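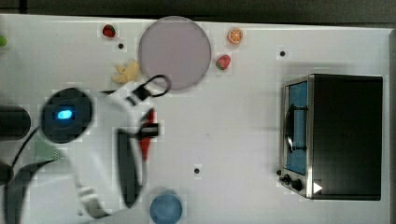
tallowbee
Finally made it to the open day at Esimora on Friday and I wanted to write it up while it's fresh, because so many of you asked. They had several stations going, but the one I kept drifting back to was the play kitchen. White table, toy strawberries and bananas by a lavender plate, a toaster oven off to one side, and a big white arm with something bright red at its gripper. I stood there through 3 rounds of visitors, I think, and my feet are still telling me about it! Kenji Mahmoud ran the station and was so patient with the kids (and with me).

rustbucket40
Glad you had fun, but toy fruit again? I went in March and it was plastic food then too. I'd like to see one of these arms deal with a real peach.

tallowbee
Fair, and I asked him that very thing. He said they do use real produce some days, but not with a crowd leaning in for hours. I didn't mind — the grabbing was what I came for.

Oyelaran_fan
I'm with tallowbee. My daughter is 9 and she talked about the arm with the little blue light all the way home. Did you catch Nayara Mendonça's talk upstairs?

tallowbee
Only the tail end, sadly. She was taking questions about the Emora software and the room was packed to the door.

rustbucket40
The talk was the best part in March, I'll give them that. I still say a demo ought to be harder than the day job.

Oyelaran_fan
Then come along to the next one and bring your peach. I'll save you a parking spot.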